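Imrie Starters and Charging: Frequently Asked Questions

Last updated September 29, 2026

We receive many of the same questions by telephone and by email, so we have put the answers on one page. If you do not find your problem, please write to us and tell us the model of the car, the engine size and the number stamped on the body of the old starter motor.

My car only clicks when I turn the key. Is the starter motor dead?

Maybe, but please test the battery first. One loud click with no turning can be a worn contact inside the solenoid. Many fast clicks usually mean that the battery is low or that a terminal is dirty. Clean both terminals and the earth point on the body, charge the battery fully, and try again before you order any part.

How do I know which starter fits my car?

The part number on the old unit is the best guide. The registration number alone is not always enough, as some cars left the factory with one of two different starters in the same year. Compare the number of teeth on the pinion, the position of the mounting holes and the side on which the solenoid sits. If one of these is different, do not fit it.

What is the difference between a new unit and a remanufactured unit?

A new unit has never been on a car. A remanufactured unit has an original housing, and the brushes, bearings and solenoid contacts inside are replaced. Our remanufactured units come from the workshop in Maltham and are tested under load before they are packed. Both kinds carry the same guarantee, 24 months from the day of delivery.
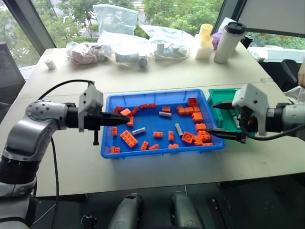 Do I have to send back my old starter?

With a new unit you can keep the old one. With a remanufactured unit we add a deposit to the price, and you get it back when your old starter arrives in Maltham. It must be complete and the housing must not be cracked. Surface rust is no problem. Please let the oil drip out of it and put it in a closed plastic bag before it goes in the box.

How long does the deposit refund take?

We check the old units in the order in which they arrive, and the refund goes to the same card you paid with. Put the return slip inside the box, please. Without the slip we cannot match the part to an order, and then it can take much longer.

Which wire goes to which terminal?

On most starters with the solenoid on top, the thick cable from the battery goes to the large upper stud, and the thin wire from the ignition switch goes to the small blade terminal. The short braided lead between solenoid and motor is already fitted and should stay as it is. Disconnect the negative terminal of the battery before you begin. It is also good to take a photo of the old wiring.

The new starter turns but the engine does not. What is wrong?

The pinion is not reaching the ring gear, or the ring gear has damaged teeth. Remove the starter again and turn the engine slowly by hand while you look at the teeth through the opening. If several are broken, a second new starter will not help you and the ring gear must be replaced.

Do you supply the mounting bolts?

No, except in the Devik 221 kit, where 2 bolts are in the bag with the instruction sheet. For all other units please use your old bolts again if the threads are clean.

Can I collect my order?

Yes, from the counter in Gadville. Wait for the message that your parcel is ready, as the stock is not kept there. The counter cannot test batteries or fit parts.

Who can I ask about an older or unusual car?

Angus Moncrieff answers the technical emails. He has paper catalogues for many cars that are not in our online list. Send him clear photos of both ends of the old starter and of the label, and write if the car has a manual or an automatic gearbox.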